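Play kitchen set back in the family room

The play kitchen corner at the Dronduvau branch is open again as of Mar 24, 2025. The old set had lost most of its pieces, and Aarne Koskela spent part of the winter putting together a replacement from donations and a small order from Peltonen.

The new set is laid out on the white table. Children can use the colander, the plate, the mug and the small blue bowl however they like. The ketchup bottle has been the most popular item so far.
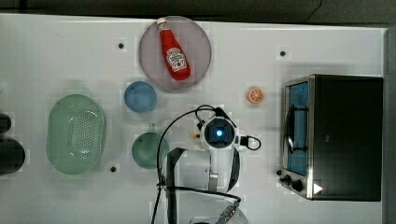

We ask that everything stay in the family room. Last year 7 pieces went home in coat pockets and only 2 came back. If you find one at your house, drop it in the return slot and we will put it where it belongs.

The play food is small, so please keep an eye on children who still put things in their mouths. Staff wash the whole set at closing.
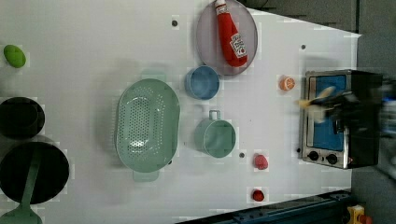

We could still use a second frying pan and more vegetables. Clean, unbroken pieces can be left at the front desk through the end of May. Please do not bring glass or real knives. Questions go to Esko Riihimäki at the desk.

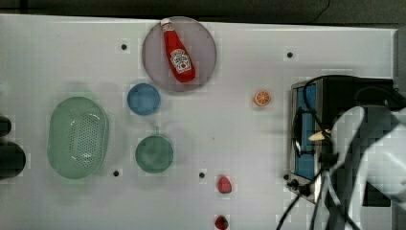

Plate, ketchup, colander and fruit from the new set.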